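Gripper Fingers on Trial: The Gallery

Workshop diary | Posted January 3, 2023 | Makis Theodorakopoulos

Happy new year, everyone! The holidays gave us a quiet workshop and a lot of leftover biscuits, so we finally got round to the thing we've been promising since July: putting our gripper fingers through the same job, on the same table, with the same arm, and seeing which ones we'd want to keep.

The job is picking biscuits off a rail and moving them over to a tray. It sounds easy and it's lovely to watch when it goes well, but a biscuit is a horrid thing to hand to a robot. Squeeze a bit too hard and you've got crumbs. Squeeze too gently and it slides out halfway across the table and lands on its edge and rolls (they always roll towards the gap behind the bench, I swear). We tried 5 sets of fingers, and each set had 30 goes at the job before we swapped over. Same arm speed for everybody, same closing force to begin with, and no fiddling once a run had started.

A few notes on the kit before the gallery, as people always ask:

The arm is our trusty Bravden, the one with the slightly noisy elbow. It has done everything we've asked of it and I'm very fond of it.

The finger mounts are the Clelonov quick-change type. Two screws a side, and you can swap a pair while the kettle boils. I used to dread changing fingers and now I look for excuses to do it!

The controller is the Grabner box. We also had a Vomimetti unit on loan for the last afternoon and ran the best two sets on that as well. The Vomimetti closes more smoothly, especially in the last few millimetres, but I found its menus hard going and we lost a good hour to a setting called "soft limit" that was anything but soft. More on that in a separate post, once I've read the manual properly.

How the fingers got on

Bare aluminium: came last, as you'd expect. A quick, crisp grip with no give in it at all. Brilliant for blocks and boxes, a disaster for anything baked.

Smooth silicone pads: much kinder, and I had high hopes. They pick up crumbs though, and once there's a layer of dust on the pad the grip goes. We were wiping them down between runs by the end.

Printed flexible fingers: these bend round whatever they touch and look wonderful doing it. They need a lot of room to open, which made them awkward when there was another biscuit close by. I want to try them on fruit next.

Foam tips: a pleasant surprise! Gentle, cheap, easy to cut to shape. They do wear out, and ours were looking tatty well before the last run.

Ribbed covers: the winners. The texture seems to give just enough hold without needing much force, and crumbs don't bother them nearly as much as they bother the silicone. Out of the 30 runs I think I only winced once.

The wrist camera

We kept a small camera at the wrist the whole way through, and I'm so glad we did. From the side, every grip looks the same. From the wrist you get the angle of the fingertips and how much space there is between them on the way in, and you can spot a bad approach long before anything touches. I went through 96 stills over the weekend with a mug of tea and enjoyed every one. The lighting took some work, as clear plastic on a white table throws little glints about, but turning the lamp towards the wall sorted most of that.

The gallery

Our ribbed pair, wide open over the clear rails. Chocolate biscuits on the middle rail, plain ones at the top, and the green ones half hidden behind the left finger. I love how much you can read from up here, even the shadows are useful!

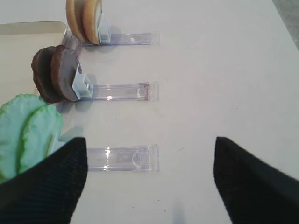
Coming up next

Thinner covers with the same sort of ribbing are on order, and I'd like to run them against the foam tips with fresh foam each time, which seems only fair. After that it's the flexible fingers and a bowl of plums. If you've got a favourite finger material that we've missed, leave a comment below and tell me how you fix it on, glue suggestions very welcome.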